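Reading time: 2 min
Jul 4, 2021 — by Manee Chantharasri

Chapter 4
Setting Up the Picking Cell

By the time you reach this chapter you will have met the Drekari arm on paper, and you may well be itching to make it move. I was just the same, and I remember how cross I felt when my first teacher, Angus Pomare, made me spend a whole afternoon on what he called the housekeeping. So let me ask for a little patience, as he did, and promise that we shall be picking things up before the chapter is out.

We begin with the cell as it is laid out in Vadach, the simulator used throughout this book. Everything you learn there carries over to the bench: the same order of work, the same notebook, and very nearly the same mistakes. 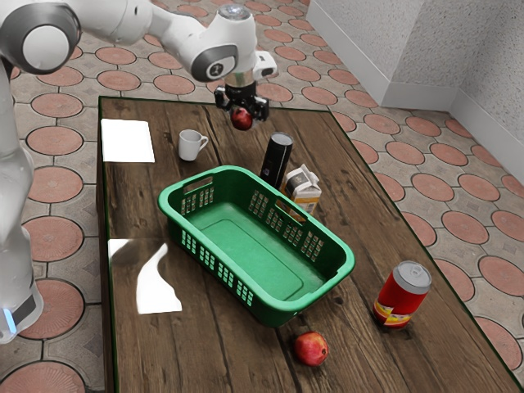
Setting up a cell starts with the reach of the arm, and reach is a more slippery idea than it sounds. An arm may be able to touch a point and still be quite unable to do anything useful there, with its elbow stretched out and its wrist at an awkward angle. I like to test this with ordinary objects at ordinary heights, and to go slowly. With the apple held clear of the table, and the black container, the carton and the green basket all close by, you can begin to see why the height of the carry matters as much as the path. Choose it for the tallest thing the load must pass over — and remember to measure from the underside of the load, for the fingers are seldom the lowest part. Write the figure in your notebook before you go any further.

Next comes the tool point, the spot between the fingertips that the controller treats as the end of the arm. Students at Tanasarn used to set it once in February and trust it until the summer, which led to some very puzzling afternoons! Check it whenever the fingers have been changed, or after a bump, however gentle. Bring the fingertips down to a known mark, turn the wrist slowly through 59 degrees, and watch whether the tips stay over the mark. If they wander, teach the point again and repeat the check.

Last of all we look at the place where things are to be put down. A basket has walls, a rim and rounded corners, and each of these takes away a little of the floor you thought you had. Keep your release point well inside, and let the fingers open fully before the arm rises.
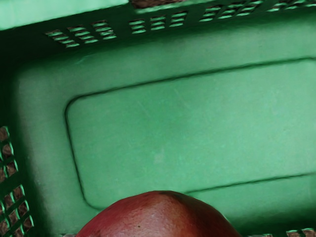
How often should the wrist camera be checked against the arm?

Once at the start of each working day, and again after any change to the gripper or the camera mount. The check takes two or three minutes, and we go through it line by line in section 4.2.

Last updated: February 2022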